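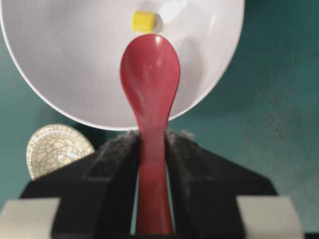
Get Lost a Little on Purpose

I have been home from Trokum long enough to do the laundry and bore all my friends, and I still want to talk about the wrong bus.

My plan was the number 20 to the harbor. I got on something else, because the driver waved and I am the kind of person who gets on when waved at. Forty minutes later I was standing at the top of a hill village called Ayele with a bag of plums and no signal, and I had the best afternoon of the whole trip!

So my argument is a simple one. We plan our vacations too tightly, and we should quit it. I don't mean throw out the hotel booking (please keep the hotel booking, I have slept in a ferry terminal and it was awful). I mean leave 2 days in every week with nothing written on them. Blank. Let them fill up by themselves.

My friend Janaka Wickramasinghe disagrees with me completely. He travels with a spreadsheet, and the last one had 567 rows. He says that when you get ten days off a year you can't afford to waste one staring at a closed museum, and I do see that. He has seen more cathedrals than I ever will. But ask him about Dresteck and he tells you what time the tour started. Ask me and I'll tell you about the man selling brooms who walked me back to my street in the rain, talking about his daughter's wedding in October the entire way.

In Ayele I asked for water at the first open door, and that door belonged to Gebremedhin Nigatu, a retired schoolteacher who was thrilled to have someone to practice his English on. We sat on his step for 3 hours. He drew me a map of every spring on the hillside, with the good ones underlined, and I walked to two of them before the last bus down. I have that map on my wall now. It isn't to scale and one of the paths goes straight through somebody's goats.

Would I have found him with a schedule? No way. I'd have been in line at the Eta viewpoint with everyone else on the harbor bus — and it was foggy up there that day, I heard later at breakfast.

Some blank days are duds. I've spent a few of them in a launderette reading a two-year-old magazine. I'd still take that trade, and I'm leaving the whole middle of my next trip empty.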